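Equipment plan, cloth handling work: progress report to the funder
Prepared by Mbali Gumede, project lead

Spending on the Puvora line is on plan, and one purchase decision needs your approval before the next order goes out. The kitchen counter station is in use with a single arm and a black multi-fingered gripper.

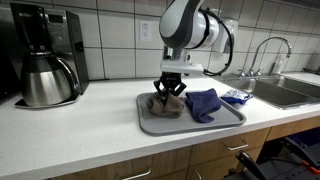
Grotero, 2019-08-06

1. Work to date
Tasks use a gray tray and small cloths, one tan or brown and one navy. The counter keeps its usual fittings, with the coffee maker on one side and the sink on the other. Tuấn Châu has logged 200 grasps. Of these, 13 were stopped by the operator, most of them when a finger touched the tray rim before closing on fabric.

2. Gripper
The linkage fingers open wide enough for the present cloths.

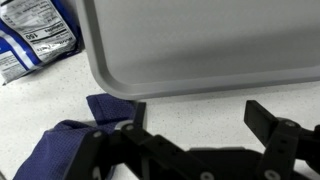 Fingertip pads are the main wear item. Hậu Hoàng recommends holding six spare sets in stock. Kumalar quotes the pads per set, with no discount at this volume. Linkage pins are not sold separately, so a damaged finger means a full finger assembly. We ask to move two assemblies from the contingency line to the spares line.

3. Cabling
The external cable hangs in a loop beside the arm and limits wrist rotation near the wall. Thắng Võ has priced a clip-on cable guide and an internal harness. The guide fits within the current budget. The harness does not, and would take the arm out of use while it is installed.

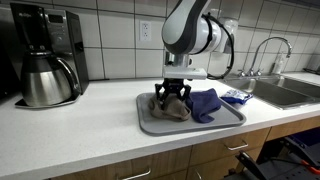

4. Decision requested
Approve the cable guide and the spares transfer in August. Ánh Thái will place both orders with Kumalar on approval.

Why not buy a second arm now?
The station has one operator and one counter position, so a second arm would stand idle until the Văn room is wired. We will submit a separate request with the wiring quote attached. 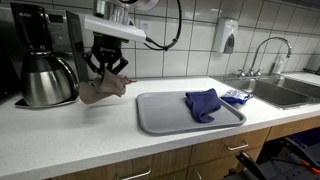

Does the spares transfer change the total award?
The total stays the same. Both lines sit under equipment, and the contingency line keeps a positive balance after the transfer.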